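Frequently Asked Questions: The Skirano Shared Kitchen

Where does the blue plate go?
On the brown mat, flat. It is a light blue round plate and it has been called gray, green and "the saucer" in the comments book. Please stop.

Can I use the toaster oven?
Yes. Crumbs are yours to keep, so take them with you. The knobs are on the side panel, which saves you hunting for them on the front.

What lives on the table?
Less than people would like. Mugs hang on the wooden mug tree, and produce goes in the wicker basket.

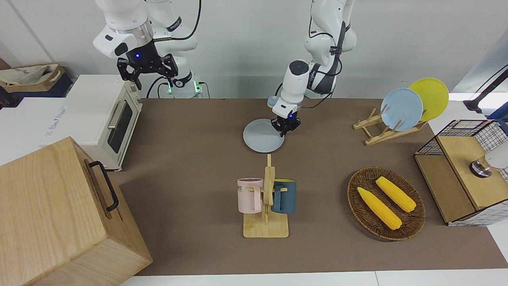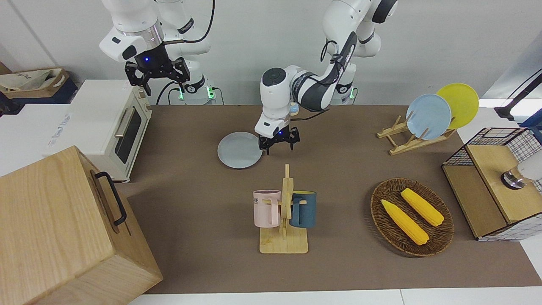 May I bring my own mug?
You may, but the tree has a limited number of pegs and Isla Lamont has strong views on stacking. Label it or lose it.

Is the corn for anyone?
Anything in the basket is free to take -- anything in a tote bag is not. We had a long April over this.

How do I report a broken dish?
Write to Hertta Hyvönen before 30 people do it for you. Replacements come out of the kitchen fund, which stands at $400 and would like to stay there.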